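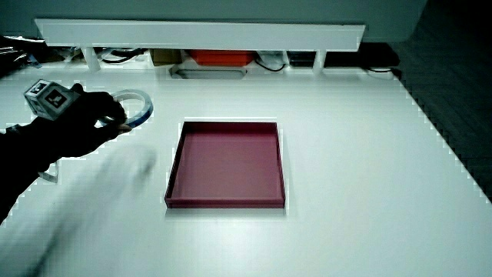
Roll of tape, held up over the white table.

Gosirside Storage and Mail Room – FAQ
Updated 19 Feb 2021

Quick answers, we'll add more when there's time. If yours isn't on here, call the desk or use the contact form.

Where are you?
Berard Street, the door on the side, not the big rolling one. Rolling door is for unit customers with a truck. If you're walking in with a package, side door, then left.

Do I need an appointment?
For mail, no. For looking at a unit, yes please. For moving in, yes, and try to stick to it. Two moving trucks in that alley at once is a bad time.

What size units do you have?
Small, medium, large. Small is a closet. A one-bedroom apartment usually fits in a medium if you take the bed apart and stack to the ceiling. Large is for houses, or for people who can't let go of a sofa. Come look before you pick. People guess too big way more often than too small.

Is there a deposit?
Yes, $100 on any unit. You get it back when the unit is swept out and the key is returned. Not swept out = we keep some of it.

Minimum rental?
One month. After that it rolls over until you tell us to stop. Give us 12 days notice. Email is fine, telling the guy in the parking lot is not.

Can I change sizes partway through?
Yes if there's one open. No charge to switch, you do the carrying. We won't hold an empty unit for you while you make up your mind though, sorry.

What can't I store?
Food, plants, gas, paint thinner, propane, fireworks, anything alive, anything that used to be alive and wasn't stuffed by a professional. Full list is on the back of teh lease. Tires are OK, max of one set.

Do you heat the units?
Inside units yes, kept above freezing. Outside units no. Guitars, photos, vinyl, wood furniture you like – get an inside one.

How should I pack boxes?
Heavy stuff in small boxes. Books especially. Fill the gaps with paper or towels so the top doesn't cave in. Write on the side of the box, not the top, you won't see the top once they're stacked. Tape the bottom seam and then tape it again. No folding the flaps under each other and hoping.

What kind of tape?
Packing tape. Not masking, not the stuff from the kitchen drawer. Duct tape seems strong but it lets go of cardboard after a cold winter, we've seen plenty of boxes open up that way. Cheap packing tape splits down the middle when you pull it so spend the extra dollar.

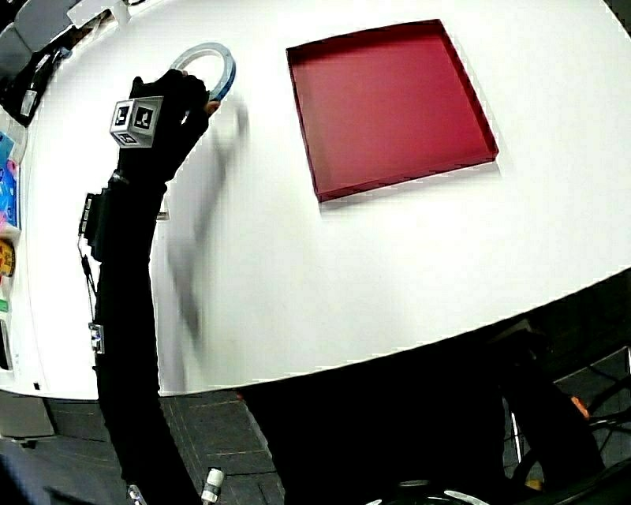
Lakmal Munasinghe wrote in to say that a strip around the middle of the box, on top of the seam tape, is what saved his dishes on the drive over from Derard, and that we ought to put it in the FAQ. OK, it's in. He also says to fold the end of the tape under before you put it down, so you aren't scratching at it for ten minutes later. Agreed.

Should I wrap furniture in plastic?
Not tight, not for months. Traps damp. Old sheets or moving blankets are better. Plastic is fine for the drive over, then take it off. Matresses are the exception, get a proper bag for those.

Do you sell supplies?
Boxes, paper, tape, padlocks, markers. Boxes are the Coman ones, small through wardrobe size. Unused boxes can come back within the month for a refund if they're still flat. Tape can't come back once it's opened.

What about used boxes?
There's a pile by the side door, free, take what you want. Check the bottoms. Please don't leave ones that held produce. We get enough ants.

Which padlock?
Disc type if you can. Bring your own or buy one at the desk. We don't keep a copy of your key, so if you lose both we have to cut it off, which costs $37 and you'll need a new lock on top of that.

Mailing stuff – what do you take?
Drop-offs with a label already on, any size one person can lift. We can print a label if you email it to us first. We don't sell postage for overseas, try the post office on the next block.

When's the cutoff for same-day pickup?
Be here an hour before closing. Later than that and it goes tomorrow. The driver doesn't wait, we've asked.

My label won't stick / is peeling.
Clear tape over the edges. Not over the barcode if it's shiny tape, scanners hate it. And pull the old labels off a reused box, all of them, or it might take a trip back to wherever it started. 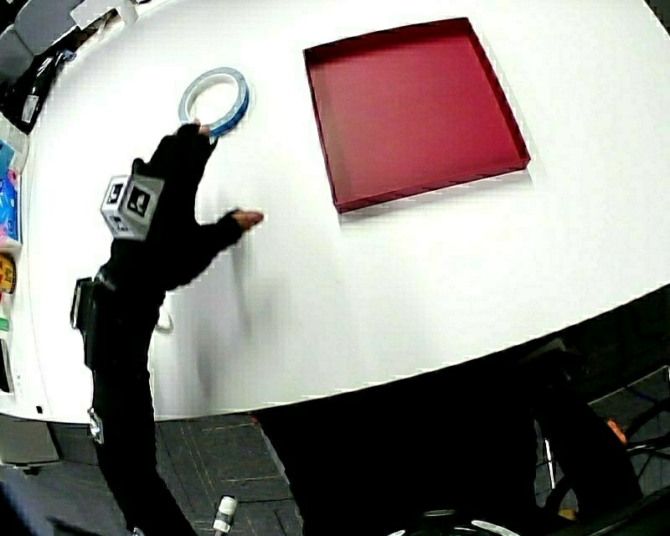 Tape and the red tray, on the table.

Can I pack my parcel there?
Sure. Ask at the desk. Please clear up after yourself and put the offcuts in the recycling. If there's a line behind you, be quick.

Can you pack it for me?
Small things, yes, $5 plus materials. Not glass bigger than a picture frame and not TVs. If you packed it and it broke, that's between you and the carrier. If we packed it, bring it back with the box and we'll talk.

How long do you hold packages?
Two weeks, then we email you, then it goes back to sender. Going away? Tell us before you go and we'll put a note on it.

Do I need ID to pick up?
Yes. Every time, even if we know you. Someone else collecting for you needs a message from you first with their full name in it.

Late rent?
There's a grace period of a few days, then a late fee, then your gate code stops working. If money's tight call us early. Much easier to sort out before the code goes off than after.

Insurance?
Not included. Your home or renters policy may cover stored stuff, call and ask them. If not we have a form at the desk.

Can I sleep in my unit / rehearse in it / run a business out of it?
No, no, and depends. Storing stock is fine. Customers coming to the door isn't.

Dogs?
On a leash, yes.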